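Okow (software)

Okow é um conjunto de ferramentas de software para estimativa de pose e segmentação temporal de demonstrações de manipulação registradas com garras portáteis. Desenvolvido em Hurkville pela Niskanen, destina-se à preparação de dados para o treinamento de políticas visuomotoras por imitação. O código é escrito em C++, com interface em Python.

Arquitetura

O processamento divide-se em três módulos. O primeiro reconstrói a trajetória da câmera por odometria visual-inercial e produz, para cada quadro, uma pose de seis graus de liberdade. O segundo estima a abertura dos dedos. O terceiro segmenta o registro em fases de aproximação, preensão, transporte e soltura. Na configuração padrão, o rastreador extrai até 2000 pontos característicos por quadro; quando restam menos de 265 correspondências válidas, o trecho é marcado para relocalização. 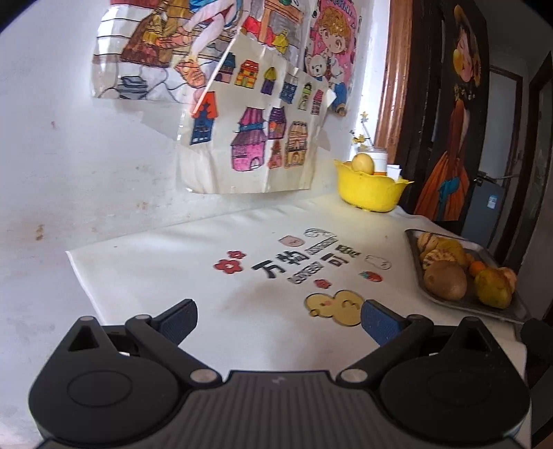
A inicialização do mapa depende da distribuição dos pontos característicos no campo visual. Superfícies lisas e de cor uniforme fornecem poucos cantos estáveis, e a escala estimada tende a derivar. Uma toalha branca com caracteres e flores vermelhas impressos, como a que cobre a mesa, oferece contraste em regiões que de outro modo ficariam sem correspondências; os desenhos presos à parede acrescentam pontos em um segundo plano de profundidade. Os pixels da própria garra são excluídos por uma máscara fixa, pois acompanham o movimento da câmera. A abertura é calculada a partir da distância entre as almofadas azuis dos dedos, localizadas por limiar de cor e convertidas em milímetros por uma tabela de calibração.

Avaliação

O conjunto de validação Volport contém 1634 demonstrações em ambientes domésticos. O erro é medido após alinhamento rígido com a trajetória de referência, sem correção de escala.

Limitações

O limiar de cor é sensível à iluminação e a objetos de matiz próximo ao das almofadas. Não há suporte a garras com mais de dois dedos. Mapas de sessões distintas não são fundidos automaticamente.

Ver também

Odometria visual-inercial
Aprendizado por imitação
Calibração de câmera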